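Bol Cistisum, plastique rose

Le petit dernier de la gamme Trirer, et franchement on l'adore ! Un bol léger, facile à attraper, qui passe du petit déjeuner à la salade de fruits sans faire d'histoires. Il existe aussi en version 900 ml — celle-ci est la grande.

Réf. 1091
Contenance : 2000 ml
Vendu par 2
Lavage : à la main ou panier supérieur du lave-vaisselle
Micro-ondes : non

Le rose est gai sans être criard, et sur une table blanche c'est un vrai bonheur (on en a déjà mis partout à l'atelier). 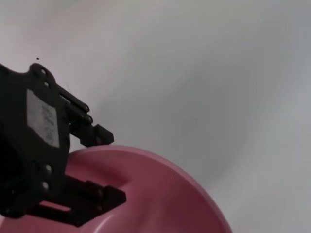

Brorkell, 4 juil. 2023

Bol Cistisum en rose. Les autres coloris arrivent courant juillet.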